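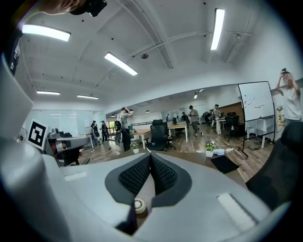
Ticket 2246: Lights buzzing and flickering in the open office, Badport

Status: Open
Category: Building / lighting
Opened: 2018-11-02
Opened by: Khang Đào

What's the problem?

Hi facilities! Me again, sorry. The fluorescent lights in the big open office are buzzing, and one of them has started flickering too (the flicker is new, the buzz has been going since October). I mean the room with the vaulted ceiling and the long gray pipe across it, in case anyone sends the electrician to the Jolis side again like last time.

The buzz is a low hum, a bit like a fridge, and you stop hearing it after a while until somebody mentions it and then you can't hear anything else. The flicker is worse. It goes for a few seconds, stops, and comes back just when you've relaxed. Two people at the back have gone home with headaches this week and I've started wearing a baseball cap at my desk, so please take pity.

What have you tried so far?

Switched everything off at the wall, waited 60 seconds, switched it back on. Quiet for most of the morning, then the hum came back after lunch. Did it again the next day and got maybe ten minutes out of it.

Tried leaving the back half off. People near the back wall complained that it was too gloomy to read anything on paper, which is fair, and I could still hear the hum from my table. So it isn't only the back ones.

Moved my desk lamp and phone charger to another outlet in case it was something of mine. No change. Unplugged the little fridge by the door as well — no change, and I forgot to plug it back in, so apologies to whoever owned the yogurt.

Checked the panel in the hallway. Breaker 4 is the one marked for our ceiling and it was firmly on. I didn't touch anything else in there.

Is anything else affected?

The outlets are fine. The smoke detector up there hasn't beeped or gone off, but it's up there among the lights, so whoever brings the ladder might as well give it a quick look.

Also, a small thing: can you let us know before the ladder comes? There's a dark brown table that will need clearing first, and I'd like to get the potted plant off it (purple and white flowers, white pot) before anyone starts pulling covers down. It survived the move from Brerura and I've grown fond of it!

Update, Khang Đào

Thanks for the quick call back. You asked which light is flickering and I got it wrong on the phone. I said the diagonal one near the middle. I sat under it with a coffee and it's steady. The one that flickers is closer to the windows, and it only starts once it's been on for an hour or so.

I also found the old ticket for the same room, number 1664. It says one ballast was replaced and the rest were "to be reviewed." I can't find anything after that, so I'm guessing the review never happened? If it did, could you attach the notes here — it would save us all some guessing.

Update, Khang Đào

Tried your suggestion and left the flickering one switched on overnight. Still flickering when I came in, and the buzz seemed louder, though it was early and the room was quiet, so don't hold me to that.

Early mornings are best for the ladder. The room fills up fast after that and it's hard to work around everybody. I'll clear the table the evening before if you give me a date.

Please leave this one open until the electrician has been.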